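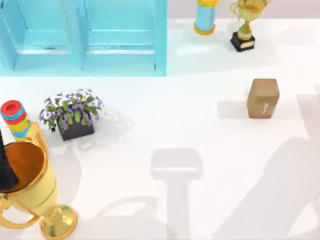 25 July 2020

Paint shop notebook, shelf cabinet trial, continued

Second attempt at the waterborne blue on MDF. First panels from February are still on the rack by the compressor and the edges have gone furry again where the end faces took up water from the primer. Faces fine. Same fault as before, so the primer dilution was not the whole of it.

Changes for this batch:
Edges sanded to 240 before any coating, then sealed with the Fogh shellac, two coats, denibbed between.
Primer (Merov grey) straight from the tin, no water.
Topcoat unchanged: Kovico satin, tinted pale blue by eye to the old drawer front.

Sealed edges took the primer well. After 90 minutes the primer powdered under 320 paper without clogging, which it never did in February. Left overnight anyway. Kolbrún thinks the overnight wait is a waste of a spray day and she may be right, but I want one thing altered at a time.

Weighed the primed test panel on the small scale: 709 g. Topcoat first pass took it up to 716 g wet. Did not record the unprimed weight. Do that next time.

Gun notes. 1.3 tip, fan three quarters open. Pressure at the gun drifted down during long passes and the pattern went heavy in the middle. Traced to the quick coupling at the wall, which leaks when the hose hangs at an angle. Replaced the seal, no change. Replaced the coupling with the spare from the bench line, drift gone. The bench line now has no coupling, so the blow gun is out of use until a new one arrives.

Insides of compartments. This is still the worst part of the job. Spraying into a five-sided box bounces the mist back out and leaves a dry, gritty band along the shelf edge and into the rear corners. Tried three things on scrap boxes:

Box A: normal pressure, gun held square to the back. Grit in all corners, worst at the top.
Box B: pressure turned down until the pattern just held together, corners first, then back, then sides. Much better. Slight orange peel on the back panel, acceptable inside a cabinet.
Box C: back panel left off, sprayed flat, fitted afterwards. Best finish by a long way. Costs a rebate on the carcass and a row of pins.

Recommend C for anything new and B for repairs. Mackenzie objects to C on the grounds that the carcass racks without its back while it is being moved between the booth and the rack. Fair. A diagonal batten pinned across the rear would hold it square. Not tried yet.

Colour. Panel 153 matches the drawer front under the booth tubes and looks greener by the door in daylight. Panel 193 is the other way about. Went with 153, as most of these will sit under artificial light. Kept a jar of the mix with the panel number on the lid. The tint recipe is on the inside of the cupboard door and needs copying into this book before someone paints over it again.

Drying. Touch dry quickly, but the film stayed soft for days in the February lot and shelves stuck to their supports. Fingernail test this morning on the oldest of the new panels still leaves a faint mark. Do not stack face to face. Tovine foam strip between panels left a printed pattern on one, so no foam either; use the waxed battens.

Masking. Tape pulled while the topcoat was still soft gave a clean line. Tape left on overnight lifted a strip of film along the divider on Box A, down to the primer. Score first if it has been left.

Filter in the extraction was grey right through. Changed it. Last change not written down anywhere that I could find, so I have put the date on the housing in pencil.

To do
Order couplings, two of them.
Weigh a panel at every stage, bare board included.
Repeat Box C with the batten.
Ask Kolbrún whether the shellac can go on by roller – brushing edges is slow and the brush leaves runs at the corners.
Block test: two painted offcuts clamped together under the steel plate, one week, then pull apart. Offcuts are cut and labelled, on the sill.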